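Chapter 7
Commissioning and Care of a Two-Arm Cell

7.1 Scope

The Prulonmont cell is a tabletop installation with two arms, built first as a simulation model and then in hardware. Setting up is done in the model, and the checks in this chapter follow the same order in both. Clear the table before starting.

7.2 Parking the arms

Bring each arm to its park position at reduced speed. The gripper must hang over the table and point down, with no load. 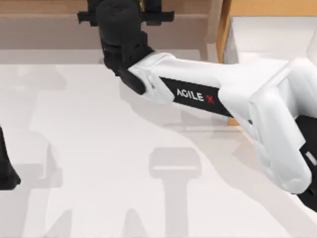 Figure 7.1 Arm with gripper pointing down over the clear tabletop.

Record the joint values in the cell log. Repeat the move after 34 cycles and compare. A difference in any joint means that the zero point must be set again.

7.3 Wrist and forearm

Inspect the joint between wrist and forearm every 168 hours of running. Lighting in the model should be left unchanged between checks, as shadows are used to compare poses.
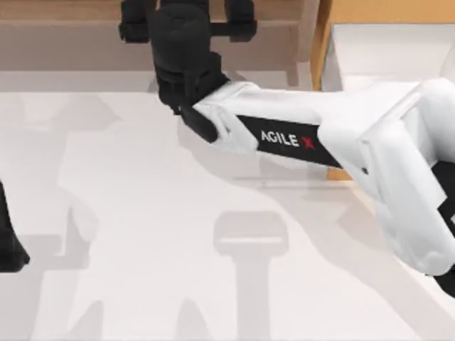
Figure 7.2 Forearm, black wrist housing and gripper, with shadows on the work surface.

7.4 Grip test

The grip test is carried out after any change to the finger settings.

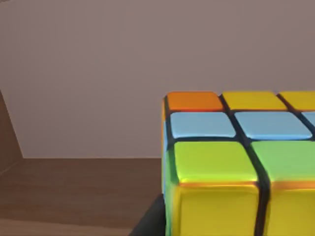 Finger force is set in steps, starting from the lowest value in the table at the end of the chapter. A test piece with flat sides is preferred. With a Rubik's cube, the finger should bear on the side face, low down, and leave the top face clear. Hold for 63 seconds at each step and note any slip.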